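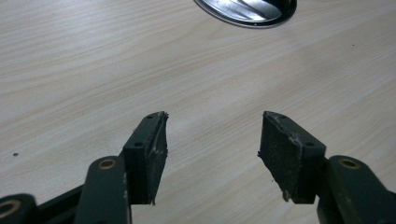
Slide 1. Pale wood-grain tabletop, dark pads with ragged edges.

Speaker notes: Buying and keeping secondhand tables
Cladbridge Library, Thursday evening talk
Teresa Louro

Start when the door closes. Say hello, say where the restrooms are, say questions at the end except for anything about a word I haven't explained.

I've been buying and selling used tables for most of my working life, first with my uncle in Asberg and then from my own shop. Tonight is tables only. Chairs are a different talk and a longer one.

Slide 2. What people ask for

Most customers come in with a size and a color. They say "six people, light wood." Very few ask how the top is made, and that decides how long they will be happy with it. Go through the kinds of top slowly. Solid boards. Veneer over a core. Printed surface over a core. All of them can be good tables. The trouble starts when someone pays for one and takes home another.

Pass around the three sample blocks. Ask people to look at the end, where the cut is, before they look at the face. On the solid block the grain runs over the edge and down the end. On the veneer block it stops at a line. On the printed block the same knot shows up twice. Give them time with that one.

Slide 3. The underside

Bring a flashlight when you go to see a table. Get down on the floor. Sellers don't mind, and if they do, leave. Look for:
extra screw holes
fresh glue around the leg blocks
stain that stops partway
a maker's label or the clean patch where one used to be

Tell the Dlamini table story here. Extension table from the Dlamini house sale, label said 1965, top was right for the year, the runners were not. Somebody had swapped them for a newer set that was shorter by a good inch. It opened fine in the driveway. With the leaf in, it sagged. I paid 118 dollars and spent 93 more on runners and hardware. Still sold it, but I didn't make anything on it.

Pause for the laugh if there is one. Keep going if not.

Slide 4. Rings, scratches, dents

White rings are usually in the finish. Dark rings have usually gone into the wood. White ones you can often fix at home. Dark ones need stripping, and on veneer I would leave them alone.

Mpho Potgieter does my refinishing and is here tonight, second row. Ask Mpho to stand up. Mpho's rule on sanding veneer is don't. People go through it in one pass and then there's no way back.

Dents in solid wood: damp cloth, warm iron, short touches. Practice on the inside of an apron first. Don't try it on a printed surface.

(If short on time, skip to slide 6.)

Slide 5. Day-to-day care

Wipe with a damp cloth, then a dry one. No spray polish with silicone in it. It makes the next refinish hard, and it builds up into a gray film. Paste wax once or twice a year on an older finish. Keep the table away from the heat register. If it has leaves, store them flat in the same room as the table so they age together. I see a lot of tables with leaves two shades off.

Felt under lamps and bowls. Replace the felt when it goes hard or picks up grit.

Slide 6. What to pay

Don't read the price sheet out loud, it's on the handout. Say only that a plain solid table with honest wear is the best value in any used shop right now, and that matching sets are priced too high. Mention that Nesis, the auction house, puts its tables up in July, when fewer people are shopping. Preview is in the morning. Go to the preview.

Slide 7. Moving it home

Take the legs off if they come off. Bag the bolts and tape the bag to the underside, never to the top. Tape lifts finish. Carry by the apron. Blanket between the top and the van wall.

Questions

Likely ones: is it worth refinishing my grandmother's table (yes if you will use it), do I buy from people directly (yes, send photos of the underside), what about glass tops (not my area).

Handouts are by the door. Sample blocks need to come back to me, I was missing one last time.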